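Unit 11: Internal Succession in Private Firms

Reading: Lambrakis, chapter on executive transitions; the Grureva case packet, pp. 42–96.

Succession planning covers the period between naming a successor and the full transfer of duties. In the Grureva case, Despina Gavalas held two posts — chief operating officer and president — before the chief executive stepped down. Note which reporting lines changed at each stage and which did not.

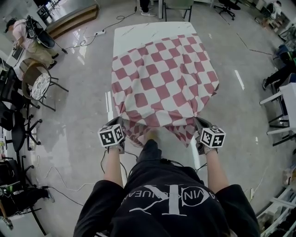
Fig. 1. Checkered cloth gripped at its two near corners, white table.

An overlap period has costs. Two salaries are paid for similar work, and staff may be unsure who signs off on spending. The board should set an end date in writing.

Terms to know: heir apparent, relay succession, interim appointment, retention grant.

For next class: compare Grureva with Tustier, which hired from outside. Limit your answer to 690 words.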